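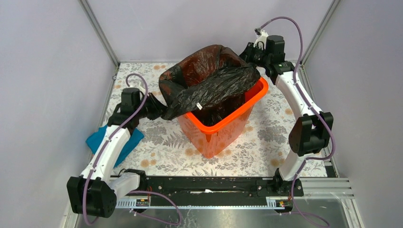
Home Features Growing Kitchen Subscribe

We use cookies to remember your settings and see which pages are read. Accept Manage choices

The tall green field: a year with fibre hemp

May 27, 2023

The first thing that strikes you about a field of fibre hemp is how quickly it gets going. Walk the lane out of Redport towards Junton in the first days of May and you'll see bare brown soil. Come back in high summer and the crop is well over your head, a solid green wall that hisses when the wind gets into it. I have been walking past one all through last season and I'm completely smitten.

Fibre hemp is cannabis, the same species that gets all the attention for other reasons, but it comes from varieties bred to carry very little THC. What the farmer wants is the stem. Sow it thickly, at 300 seeds or so to the square metre if you go by the old hands here, and the plants race each other for light. They grow straight and slim with hardly a branch, and the lower leaves drop off and feed the ground. Weeds don't stand a chance under there! I crawled in on my hands and knees in July and found nothing growing at all, just cool, dim, bare earth and a great many beetles.

The field I've been following covers 17 hectares of heavy land above the River Tran, ground that used to sulk under spring barley. You need a licence to grow hemp in Britain, even the low-THC kind, and the paperwork has to name the field and the variety. The farm starts on the forms in winter and hopes to have seed in the drill by the end of April, once the soil has some warmth in it. Cold, wet soil is the one thing young hemp really hates. After that, it mostly looks after itself. 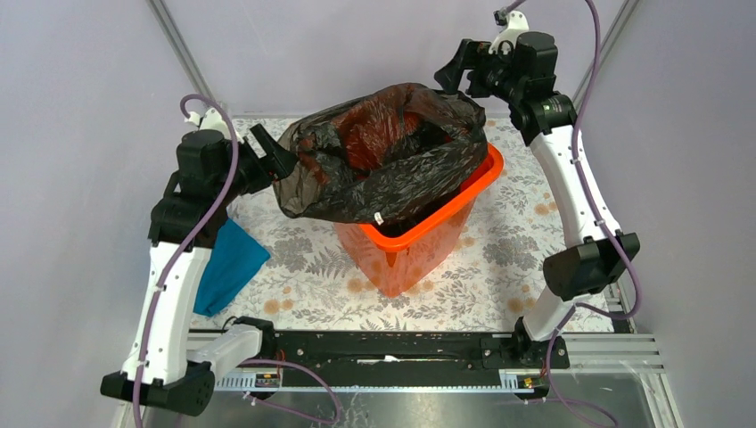 Cutting comes in August, and then everyone waits, which I found the hardest part. The stems lie in rows on the stubble for weeks while dew, sun and fungi loosen the glue that binds the fibre to the woody middle. This is retting, and it smells — somewhere between a pond and a hayloft, and oddly pleasant once you're used to it. Stop too soon and the fibre won't come away. Leave it too long and it goes weak and grey. The farm's test is to snap a stem and pull. If a long pale ribbon peels off in one go, the baler comes out that afternoon.

From there the bales travel to Findix, a small mill on the edge of Redport that took over an old feed store. Rollers crack the stems, the fibre goes one way and the chips of core, called shiv, go the other. The noise is tremendous and the dust gets into everything you own. The long fibre becomes matting, insulation and a bit of rough twine that I now use on all my beans. The shiv goes for animal bedding, or gets mixed with lime to make hempcrete, a light, crumbly-looking stuff that is packed around a timber frame to make a wall.

I stood inside a hempcrete garden room at Junton, with walls 300 millimetres thick, on a horribly muggy afternoon. It was lovely in there. The air felt dry and still, and voices sounded soft, as they do in a room full of books. The owners mixed it all themselves over a fortnight and spent £2277 on the lime and shiv. They say they'd do it again, though with better gloves.

There is still plenty to grumble about. Hemp wraps itself round any moving part it can find, so harvest means stopping every so often to cut the stuff off a shaft with a knife. And with so few mills, a grower who lives too far from one may find the haulage eats the profit. The farm is drilling again this year all the same, on the lower field this time, and the seedlings are already up to my knee.

Comments (3)

Lane walker: We go past that field with the dog and always wondered what it was. The smell in September makes sense now!

Limeandshiv: Good piece. Do let the walls dry properly before you plaster. We rushed ours and had to take a whole side back off.

Allotment 9: Where can I get the twine?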